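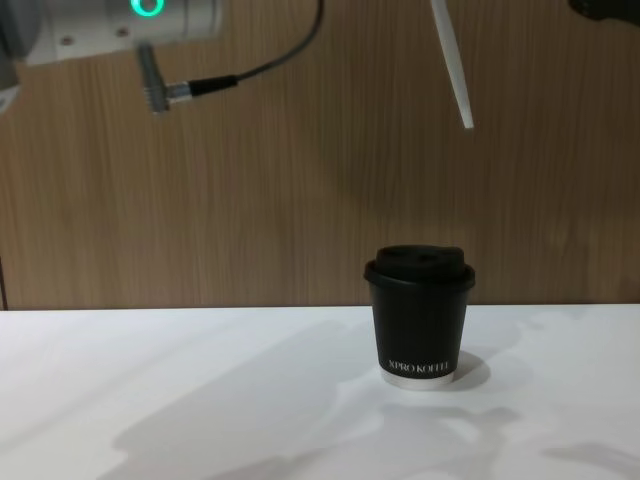
Hello, and thank you for picking this one up. I'm writing about my Dutell energy monitor, which insists that my cooker is using electricity when the cooker is switched off at the wall. It has been doing it for a good while now and I've tried most of what the booklet suggests, so I thought I'd put it all in one place and save you asking me the same things twice. The part I keep coming back to is the lead from the clamp sensor, and the plug on the end of it. It's a metal one, a short silver-grey cylinder with ridges near one end like the connector hanging below the white arm, and you grip it by the ridges to screw it on to the monitor. I mention it early on, as your web form only offers "flat plug" or "jack plug" in the list and mine is neither of those. I ticked "other".

**Product:** Dutell monitor, wall unit with display
**Sensors:** Zaki clamps, one on the main supply cable, one on the cooker circuit
**Fuse box:** Kutitz, with a 32 amp breaker for the cooker
**Fault:** reading on the cooker channel with the cooker off
**Status:** open

## What I see

With the cooker isolated at its big red switch, the cooker channel shows 53 watts. It sits there quite happily, morning and night. If I turn the breaker off at the fuse box it still shows 53 watts, and that was the point where I stopped suspecting the cooker clock (my first idea, and I was rather proud of it).

When I do put the oven on, the reading jumps up to something perfectly sensible and drops back when the thermostat clicks off. So the sensor is certainly measuring. It just never gets down to nothing.

The main supply channel looks right to me. I compared it with the little flashing light on the electricity meter and they kept up with each other nicely while I boiled the kettle, then again with only the fridge running.

The monitor went in last June and I'm fairly sure the cooker channel read zero through the summer, though I can't prove it. The history page only keeps daily totals after a while, and I wasn't in the habit of looking at them. I do know the kitchen was painted in the autumn and the monitor came off its bracket for that. I put it back myself. Please don't think I'm hiding anything there!

## What I've tried so far

I restarted the monitor, first from the menu and then by unplugging its power adaptor for the length of a cup of tea. No change.

I went through the channel settings. Both sensors are down as the 100 amp type, and that matches the label on each clamp. I wondered if the cooker one ought to be a smaller type, given the smaller breaker, but your booklet says the setting has to match the clamp and leaves the breaker out of it, so I left well alone.

I moved the power adaptor to a socket in the hall, on an extension lead, in case the kitchen sockets were putting something odd into it. No change there either, and I tripped over the lead.

I haven't touched the clamps. They're inside the fuse box cover, where the electrician fitted them, and I don't take that cover off. If the answer is in there, I'll book somebody in. I'd just like to know beforehand that it's worth the call-out.

My question, I suppose, is whether a reading like this can come from the monitor or the lead alone, or whether there really is a current going somewhere I haven't thought of. I'd be grateful for an answer in plain words. I understand volts and amps well enough to change a plug and not a great deal further.

## Reply from support

Thank you for such a thorough note, it's a pleasure to get one like it.

Please rest easy about the breaker. If the breaker is off and that clamp is only round the cooker cable, the cooker isn't drawing the power you see. The monitor is being told a little story by something else, and we need to find out what.

A clamp sensor doesn't make electrical contact with the cable it measures. The cable passes through a ring, and the changing magnetic field from the current makes a very small signal in a coil inside that ring. The small signal travels down the lead to the monitor, which works out the watts. On its way it can pick up hum from other mains cables nearby, in much the same way that a badly connected record player hums through its speakers. To keep that out, the Zaki lead has a thin braided screen round the inner wires, and the screen is joined to the metal body of the plug. If that joint is poor, hum gets in. Against the current for an oven it hardly matters, but with the oven off it's all the monitor has to look at.

There are other possibilities. The clamp may not be fully closed, or it may be sitting hard up against the main supply cable, or the input on the monitor may be faulty. We can sort between these without opening the fuse box:

1. Turn the monitor off and unscrew both sensor plugs.
2. Turn it on again with nothing connected, and note both channels.
3. Turn it off, connect the sensors the other way about, turn it on, and note both channels again.
4. With the cooker off, run your hand along the cooker sensor lead, outside the fuse box only, and see if the number moves.

Both sensors are the same type, so swapping them will do no harm. Do remember to swap them back, or your history will be very confusing.
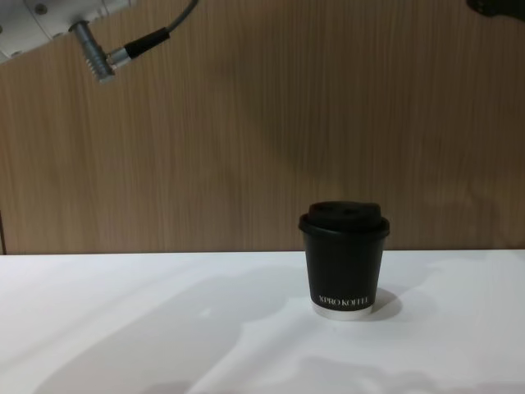

Ilar, 1 February 2019

Well, I've done my homework, and I think we're getting somewhere. I made a pot of coffee, put the cooker off at the switch and at the breaker, and went through your list in order.

With both plugs off, both channels read zero. They stayed at zero the whole time I was looking, and I gave them a fair while. I take that to mean the monitor isn't making the number up by itself.

With the sensors swapped over, the false reading moved. The channel called "Cooker" was now showing the house total, as you'd expect, and the channel called "Main supply" was showing 53 watts. I was delighted, which is an odd thing to be about a fault. So it follows the sensor and its lead, and the input on the monitor is fine.

Then I did the hand test. Stroking the lead did nothing for most of its length, but near the monitor the number began to wander, and when I bent the lead gently just behind the plug it fell to zero. I let go and it came back. I did this 3 times to be sure, and every time it went away with the bend and returned without it.

I also had a look at where the lead runs. When I put the monitor back after the painting I tucked the spare length behind the unit, together with the cable for the under-cupboard lights, and I'm afraid I pulled it round quite a tight corner to make it look neat. The other sensor lead comes in from below and has a lovely easy curve to it. I've now moved the cooker lead away from the lighting cable and given it more room. That brought the reading down a bit, but it still isn't zero unless I hold the lead bent over, and I can't stand there all day.

So would you say it's the screen at the plug? And is that something I can put right, or does it need a new sensor? I have a soldering iron that I use for my model railway, and reasonable eyesight in daylight.

Both sensors are back on their proper channels, by the way.

## Reply from support

Lovely work, and yes, that points squarely at the screen where it joins the plug. The tight bend would have put a strain on it every time the unit was moved.

The plug can be opened. **With the monitor off and the plug disconnected from it, please make sure the cooker and its breaker are off as well, and keep them off until the plug is back on the monitor.** Hold the body still, unscrew the rear part and slide it back along the lead. The two inner wires are soldered to pins and you shouldn't need to disturb them. The braid is twisted together and held under a small metal clamp. If it has slipped out, or if most of the strands have parted, that's our culprit. Trim the loose strands, twist what remains, lay it back under the clamp and squeeze the clamp down gently. No soldering needed unless the clamp itself has broken.

If you'd rather not, tell us and we'll post a replacement sensor, but that one would need an electrician to fit it round the cable.

## Update from me

It was the braid. It had come out from under its little clamp almost completely and was hanging on by a few hairs. I tidied it up at the kitchen table with a lamp and a pair of tweezers, got it back where it belonged on the second go, and screwed the plug together. The soldering iron stayed in its box.

The cooker channel now reads zero with the cooker off. I bent the lead this way and that and it stayed at zero. Then I turned the breaker and switch back on, and it gives a small reading that goes away if I use the red switch, so I got to meet the cooker clock after all.

I've left the lead in a wide loop beside the unit, with a soft strap to take the weight. It isn't as neat as it was, but I can live with it.

Could I ask two small things before you close the ticket? One is whether the old daily totals can be corrected for the cooker, or if I should just ignore them. The other is whether the screw-type plug could be added to the list on your web form.

## Reply from support

Very glad to hear it. The stored totals can't be edited, I'm sorry to say, but you can add a note to the history page by holding down the date, and it'll show up on the printed report too. Your main supply figures were right throughout, so the household total needs no correction.

I've passed the request about the form to the people who look after it.

**Status:** closed, lead repaired by customer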